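Workshop notebook, textile conservation bench
Entry continued from the previous page. Keeper of the notebook: Anitha Krishnan

The second group of samples from the Karnuline mill was entered in the register this morning under numbers 2124 and 2498. Both are plain-weave linen, undyed, with a selvage on one side only. Sample 2124 has an old iron stain near the selvage and is to be kept apart from the others until the stain has been tested. The earlier sheet for 227 gives the wrong thread direction and has been corrected in pencil, with initials.
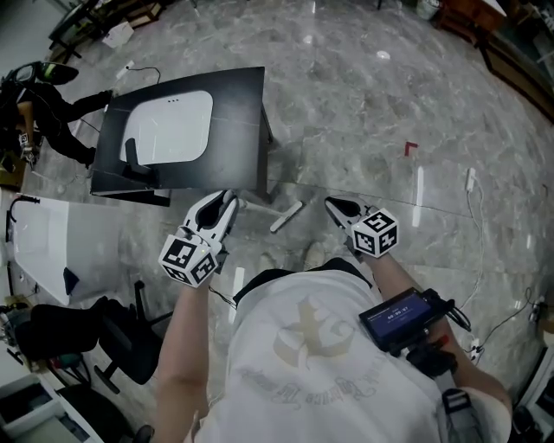
Plakden, September 28, 2025

Washing trials resumed with the neutral soap supplied by Purkus. Each strip was laid on a screen, lowered into deionized water at 20 degrees and left without agitation. The first bath turned yellow within minutes; the second stayed nearly clear. No loss of fiber was seen under the hand lens. Igor Zeman recorded the pH of each bath and noted that the meter drifts after long use. It should be calibrated again before the next session.

Strips from 2498 shrank slightly along the warp and very little along the weft. The same result was entered in August for the Jurčo tablecloth, which was woven on a wider loom but from similar yarn. The two sets of measurements should be placed side by side before any treatment of the full cloth is approved.

Drying was carried out flat between blotters, under glass. The blotters were changed twice. One corner of the second strip lifted and was pinned down again with stainless pins - the brass ones have been removed from the drawer.

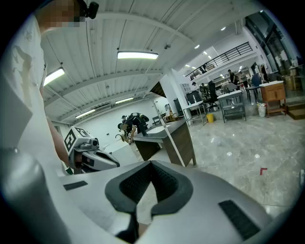
Can the iron stain on 2124 be treated in the same bath as the rest of the cloth?
Treat it separately. The stain needs a chelating agent, and the surrounding linen should be rinsed and checked before the general wash begins.

Outstanding: spot test on the stain, calibration of the meter, new labels for the sample boxes. I. Zeman has asked that the spare screens be stored upright. The blotter order has been sent to Purkus, heavy grade only, and the invoice is to be filed with the Karnuline papers.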